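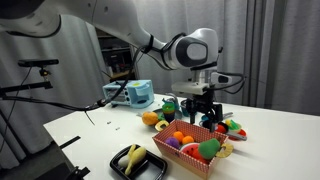

4 min read

Last updated: Mar 30, 2023

4. Who passes the rate on, and when

So the question I kept coming back to all winter was a pretty simple one: when the central bank raises its rate, how long does it take before an ordinary saver sees any of it? The textbook answer is "soon." My own savings account says otherwise, and I wanted to know if I was just unlucky (or lazy, which my coauthor Ladan Nazari thinks is the better word).

We put together the posted rates on 203 savings products in the Drasden area, from three kinds of lender. Grillier is the big one, with branches all over the region. Kidis is online only. Rostami is a small mutual that still mails out a paper rate sheet, and I typed those in by hand, so any typos in the Rostami series are mine. We threw out the accounts that closed partway through or changed their minimum balance, and that left 182 to work with.

Mortgage rates moved first, as you'd guess. All three lenders had repriced their new loans before the first hike was even announced. Savings were a different story. Kidis moved within days of each hike. Grillier took 7 weeks on the plain account, and then passed on less than half of it! Rostami sat in between, but it moved in big steps, so if you only look at quarterly averages you miss the waiting completely. I missed it in our first draft, and Ladan was nice enough to say so in the margin in very small handwriting.

I should say what I mean by "passed on." For each account we take the change in the posted rate and divide by the change in the policy rate over the same stretch. A value of one means savers got the whole thing. We don't count teaser rates, and we don't count the loyalty bonus at Grillier, which only kicks in on balances over 600 anyway. Putting the bonus back in nudges the Grillier number up a little and leaves the ordering alone.

Figure 1. Toy hamburger on a teal plate, next to an open box lined in orange-and-white gingham.
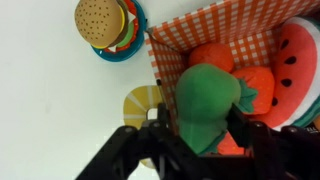 Section: Money and Banking

4.1 Do savers leave?

Some do, just slowly. Balances at Kidis grew after every hike, and the plain accounts at Grillier shrank, but by much less than the rate gap would suggest if people were really shopping around. My hunch is that a lot of this is direct deposit. Once your paycheck lands somewhere, moving it is a pain, and a lender that knows this can afford to wait. I can't prove that with posted rates alone (we'd need account-level data, and we've asked).

There's one thing I'd like to check before we lean on any of this. The rate sheets for April haven't come in yet, and Rostami has hinted at a new fixed-term product, so the mutual series could look quite different once we add that month. The regressions in Section 5 use the sample as it stands.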